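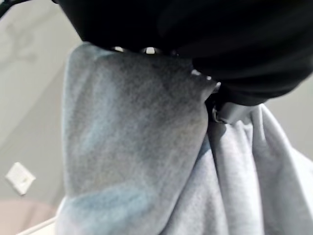
Yo guardo la ropa de invierno dos veces: una vez mal, en mayo, con prisa, y otra vez bien, en agosto, cuando tengo vacaciones y puedo abrir las cajas con calma. Este texto describe la segunda vez. Si usted es una persona ordenada y lo hace todo en primavera, sirve igual.

Escribo sobre todo de sudaderas, forros polares, jerséis y mantas finas. No escribo de abrigos de plumón ni de cuero, porque los llevo a la tintorería y no tengo experiencia propia con ellos. El español no es mi primera lengua, así que he comprobado los nombres de las telas en las etiquetas; si en su país se dice de otra manera, le pido paciencia.

## Lo que hace falta

- Detergente líquido, mejor sin suavizante incluido
- Jabón para lana, si hay prendas de lana
- Un cepillo de ropa de cerda blanda
- Una maquinilla quitabolitas o una piedra para jersey
- Dos toallas grandes que no importe mojar
- Cajas con tapa o bolsas de tela
- Cinta de papel y un rotulador

La maquinilla que tengo es una Stimeck y lleva conmigo varios inviernos. Es ruidosa y el depósito es demasiado pequeño, pero las cuchillas todavía cortan. Antes usaba una cuchilla de afeitar normal y con ella hice un agujero en la manga de mi jersey favorito. No recomiendo este método, aunque mucha gente lo enseña.

## 1. Separar antes de lavar

Extienda todo sobre la cama. Haga un montón para el algodón, otro para el forro polar y otro para la lana. Las mezclas van con la fibra más delicada que aparece en la etiqueta: un jersey con poca lana y mucho acrílico se lava como lana.

En este momento hay que mirar también los defectos. Compruebe los puños, la costura debajo del brazo y el borde del bolsillo, que son los lugares donde las sudaderas se abren primero. Si encuentra una costura abierta, ponga un imperdible al lado y no lave la prenda en la máquina hasta coserla. Un agujero pequeño sale de la lavadora más grande.

Vacíe los bolsillos. Yo encontré este año un billete de autobús convertido en piedra y una llave que ya habíamos sustituido.

## 2. Lavar

### Forro polar

Del revés, con la cremallera cerrada, agua fría o a treinta grados, centrifugado bajo. Sin suavizante. El suavizante deja una capa en el pelo de la tela y después el forro abriga peor y se pega al cuerpo.

No mezcle el forro polar con toallas. Las toallas sueltan pelusa y el polar la recoge toda, y luego va a pasar la tarde con el cepillo. Si ya ha cometido este error, espere a que la prenda esté seca antes de cepillar.

### Sudaderas de algodón

También del revés. Las que tienen dibujo impreso van a treinta grados; las lisas aguantan cuarenta. Saque el cordón de la capucha o haga un nudo en cada punta. Si el cordón se ha perdido dentro del dobladillo, enganche un imperdible en la punta y empújelo por el canal, poco a poco, arrugando la tela con los dedos.

### Lana

Mi vecina Araba Frimpong lava toda su lana en la lavadora con el programa corto y no ha tenido ninguna desgracia. Yo no me atrevo y uso el barreño. Agua apenas tibia, una cucharada de jabón, remojo corto, y se aprieta la prenda contra el fondo sin frotar. El agua de aclarar debe tener la misma temperatura que el agua de lavar — esta es la parte que yo ignoraba y que me costó un gorro.

Para quitar el agua, ponga el jersey plano sobre una toalla, enrolle los dos juntos como una masa de hojaldre y pise el rollo con los pies descalzos. No retuerza.

## 3. Secar

El algodón se puede colgar. La lana se seca en horizontal, sobre la segunda toalla, y se le da la vuelta una vez. El forro polar se puede colgar de los hombros en una percha ancha y seca muy rápido, lejos del radiador y del sol fuerte de mediodía.

Lo importante es que toda la ropa esté seca de verdad antes de guardarla. Toque el elástico de la cintura, los puños y el interior de la capucha. Una tela gruesa engaña: por fuera parece seca y entre las dos capas del bolsillo sigue húmeda. Yo dejo pasar una noche más después del momento en que creo que ya está. En agosto esto no cuesta nada; en noviembre, en un piso sin terraza, cuesta bastante más y conviene abrir la ventana un rato por la mañana.

## 4. Quitar las bolitas

Se hace con la ropa limpia y seca, nunca antes.

1. Ponga la prenda sobre una mesa, bien lisa. Sobre la rodilla no, porque la tela se hunde y la maquinilla muerde.
2. Empiece por un lugar que no se ve, por ejemplo el interior del dobladillo.
3. Mueva la maquinilla en círculos pequeños, sin apretar.
4. Vacíe el depósito a menudo.
5. Pare cuando la superficie se vea razonable.

El punto quinto es el más difícil para mí. Cada bolita que se corta es fibra que la prenda pierde, y si se busca la perfección la tela queda transparente en los codos. En el forro polar recomiendo ser todavía más modesto: a veces lo que parecen bolitas es el pelo aplastado, y se arregla con el cepillo. Se cepilla en seco, primero contra el pelo y después a favor.

Las zonas donde roza la correa del bolso vuelven a tener bolitas a las pocas semanas de uso. Para esto no conozco solución.

## 5. Doblar

Las perchas no son buenas para el punto. El peso de la prenda tira de los hombros y se forman dos picos que luego cuesta mucho eliminar. Todo lo que es elástico se guarda doblado.

Para una sudadera con capucha hago así: la extiendo boca abajo, cruzo las mangas sobre la espalda, bajo la capucha encima de las mangas y doblo en tres desde abajo. Queda un paquete bastante rectangular. Si la tela es muy gruesa, es mejor doblar en dos y aceptar que ocupa más.

Los jerséis de lana los doblo con una hoja de papel de seda en el medio. Tamara Harasym, que me regaló dos de los jerséis que uso ahora, opina que el papel es una superstición. Puede ser. La marca del doblez me sale menos fuerte desde que lo pongo, pero no he hecho la prueba en serio.

## 6. Las cajas

Mis cajas son de 68 litros, y confieso que son demasiado grandes: llenas de mantas no las puedo bajar sola del armario. Si compra ahora, elija un tamaño menor. Yo las conservo porque encajan exactamente debajo del techo.

Orden dentro de la caja, de abajo arriba: mantas, sudaderas gruesas, forros, jerséis de lana. Nada debe estar comprimido. Las bolsas de vacío ahorran mucho sitio y las utilicé un año, pero el forro polar salió plano como cartón y necesitó varias sesiones de cepillo. Para los edredones sintéticos de los invitados todavía las acepto.

Contra la polilla pongo bolsitas de lavanda, y las cambio cuando ya no huelen. La lavanda ayuda poco si la ropa se ha guardado sucia. A las polillas les gusta la lana con sudor o con comida, por eso el lavado del principio cuenta más que cualquier bolsita. Si tiene ya una infestación, este tutorial no es suficiente; hay que vaciar el armario entero, aspirar las esquinas y meter la lana en el congelador, dentro de bolsas cerradas.

Ponga una etiqueta con cinta de papel en el lado corto de la caja, el que se ve desde delante. Escriba el contenido y el dueño. En mi casa "sudaderas grises" no era suficiente información, y ahora pone "sudaderas grises de Hnat" y "sudaderas grises, las otras".

## Dudas que me han escrito

**¿Puedo usar la secadora con el forro polar?** Si la etiqueta lo permite, con calor bajo. Yo no lo hago. Con calor alto el pelo se endurece y ya no vuelve a ser suave.

**La ropa huele a cerrado cuando la saco.** Cuélguela un día al aire antes de lavarla otra vez. Muchas veces es suficiente. Mire también si la caja estaba apoyada en una pared exterior.

**¿Y las manchas viejas que aparecen en el almacenaje?** Son normalmente grasa que no se veía al guardar. Ponga una gota de lavavajillas sin color, frote con la yema del dedo, espere ocho minutos y lave normal. En lana, menos tiempo y agua fría.

**¿Hay que guardar toda la ropa de invierno?** Deje fuera una sudadera por persona. Siempre hay una noche fresca, y abrir la caja de abajo para buscar una manga larga deshace todo el trabajo.

Solomiia Karpenko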